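Stenari Home & Hobby Forum > Furniture and Finishes > Chipped front edge on a wood table, fill it or leave it?

Wednesday, February 13, 2019

mapleandmoss
Hello all, longtime reader and very occasional poster! We have a pale wooden table that has been in the family room for 16 years and has had every sort of homework, holiday baking and jigsaw puzzle done on it. The top I can live with, but the front edge (the side everybody drags a chair up to) is chipped in a whole row of little bites, and now my sleeves catch on it. I bought a tub of Torkex filler in October and it has been sitting in the closet ever since, because I'm a little scared of making it worse. Would you fill, sand, or leave it be?

oldplane_ct
Welcome out of the shadows! Put the Torkex away, I beg you. Filler on a corner that gets bumped every day is going to pop right out again, and on pale wood it shows as a little tan freckle even when it stays put. I'd ease the whole edge over with a sanding block, 200 grit to begin with and then 400 once it feels friendly under your thumb. Go with the grain and take your time, put some music on. The shallow chips will vanish and the deep ones will soften so they stop grabbing your sweater.

Tuhumury_Porch
I have to disagree with my friend oldplane, and not for the first time on this board, ha. 200 is awfully fine for taking off real wood, she'll be out there until Easter. And filler does hold if you clean the chip out properly and let it cure overnight. I did 8 chips on my mother's sideboard that way and they're all still in there. You do have to mix the color yourself, I'll give him that.

oldplane_ct
A sideboard doesn't get chairs rammed into it, though! But fair enough on the grit, start coarser if the bites are deep.

pirnix_fan
Could you both be right depending on how bad it is? Mine's a work table, scuffed and chipped along the front much like yours sounds, and I've decided to leave it alone except for a coat of Pirnix wax when I remember. See what you think. 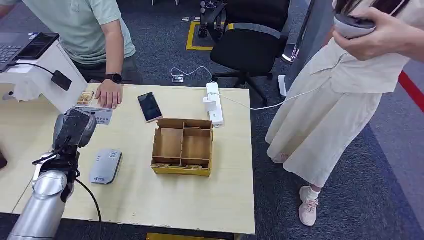 The table in question, front edge and all.

mapleandmoss
Oh, that makes me feel so much better, thank you! Ours is a similar light color. I think I'll try the block on the underside first, where it won't matter, and then decide about the filler for the two worst spots near the corner.

Tuhumury_Porch
Sensible. Wipe every bit of dust off before any wax goes near it, and let us know how you get on.

oldplane_ct
And if you do open that tub, check it hasn't gone hard. Mine never last the winter.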